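Home | Guides | Play Kitchen | Care | Contact
March 31, 2019
By Kornél Veres

Section 4. Setting out the Pinine play food

The leaflet claims setup takes no time at all. I doubt whoever wrote that has done it with a child waiting.

1. Wipe the table with a damp cloth and dry it. The leaflet recommends Kulldale spray. Water has done the same job for me.

2. Put the dishes down first, plate and colander apart, with room to reach between them.

3. Lay bottles on their sides. Standing up, they go over at the first bump.

Note: The leaflet wants every food matched to its "proper" dish. I have yet to see a child care. Ketchup can have the plate to itself.

4. Set the mug where the handle is easy to grab.

5. Add the fruit last, small pieces well in from the edge.

CAUTION: Small round pieces are a choking risk. Keep them away from children under three, whatever the box says about "all the family."
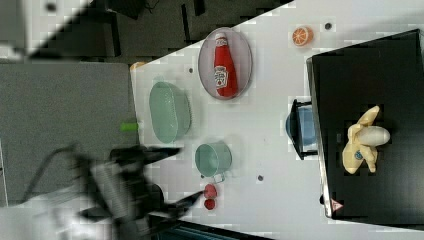 6. Check the floor along the edge of the table before you call it done. If the table has holes in the top, check under those too.

Josué Batista would skip step 2 altogether: tip the lot out, let the kids sort it, and save the dishes for when somebody asks for lunch. He also says the peeled banana gets picked first every time, so there is no use finding a place for it.

I'm not convinced. Tipping it out is quick, but picking it up again isn't.

7. To put away, pack the small pieces inside the mug and the mug inside the colander. If it doesn't fit, use a second bag.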